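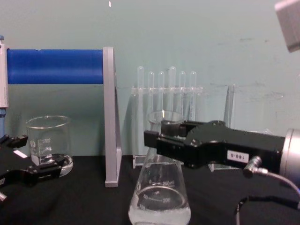 Right arm at the neck of the flask, with the gripper cable looping down to the bench.

The intermittent release fault on the right arm is fixed, or at least explained. I had put it down to the Ferkia update, and I was wrong about that.

The symptom was simple. During a lift, the right gripper would open by a small amount without being told to, then close again. On a plastic bottle you would miss it. On a conical flask with liquid in it, the glass drops a few millimetres and the fingers catch it lower down, where the cone starts to widen. Twice they failed to catch it. We lost one flask and the contents of another, both water.

The log was not much help at first. Ferkia records the commanded finger position and the measured one, and both looked clean until line 876 of the second bad run, where the measured value goes to zero for 50 ms. Zero is a legal reading on this gripper and it means fully closed. The controller saw fingers that were shut too far and did what it was built to do, so it opened them.

Kiri Merrick asked whether the dropout followed the wrist angle. I had only been plotting it against time. Against wrist angle, every dropout fell in a band 9 degrees wide, near the end of the roll we use to bring the fingers in level with the neck. Outside that band we ran 200 grips with no fault.

After that it was a matter of wiggling things. With the arm held still in the band and the gripper closed on a foam block, pressing the cable sideways at the connector reproduced the dropout at will. The connector shell was tight. The crimp on one signal pin inside it was not.

The grip itself makes matters worse. One finger bears on the left of the glass and the other comes over the neck from the upper right, so a small opening lets the flask tilt as well as slide.

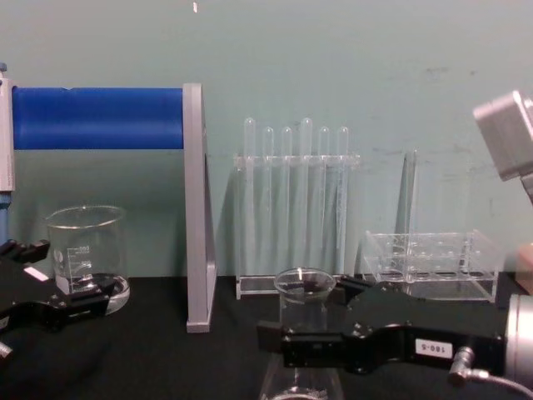

What I changed

The cable has been remade with a new pin and a longer service loop, and the loop is now tied to the arm further back so the connector takes no side load.

In Ferkia, a reading of exactly zero with the motor drawing current is now treated as a sensor fault. The fingers hold their last position and the arm stops. Tamsin Whitcombe reviewed the change and made me add the same check to the left arm, where the cable is the same age.

Still to do: repeat the full set of grips with a filled flask, over a tray. The left cable gets remade after that.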